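Notebook, Friday, a bit after 4

Finally got going on the enclosure job for Ririco, and I'm having a great time with it. They want a small housing that opens from the top, sits flat on a bench and can take a knock. Eduard Šindelář dug out a pile of old project boxes from the Natholm shelves this morning and I've been going through them like a kid with a bag of candy. So many good ideas in old plastic!

First keeper is a Kuster one, 118 mm on the long side, walls at 3 mm all the way round (checked with the calipers in four spots, dead even). Lovely thing. Too heavy for us, but the corners are rounded so nicely that I want to copy the radius straight into our drawing. 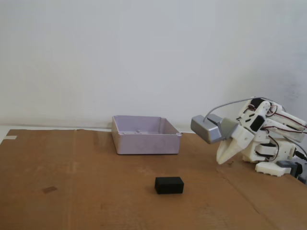

Corner bosses are what I keep coming back to. On our first sketch we had the board held by clips along the sides, and Eduard never liked it – he said the clips would get tired after 200 openings and I think he's right. The pale lavender-gray box has small mounting bosses in the corners and a little raised feature molded into the floor near the back wall, and that's much closer to what we need. Screws go in the corners, board sits on top, and a bump like that could act as a stop so you can't put the board in backward. Thin walls too, so the inside is nearly all usable. I love how little there is to it.

The cardboard on the bench is a keeper as well, by the way. Scratches stay off the samples and I can draw outlines right on it with a marker.

To do:
Redraw the base with four bosses, file it as 611
Ask Clukau what screws they have in stock, short ones
Try the stop bump at two heights
Lid: snap or screw? Eduard says screw, I still want to try a snap one first

Print of the base goes on tonight if the gray spool lasts.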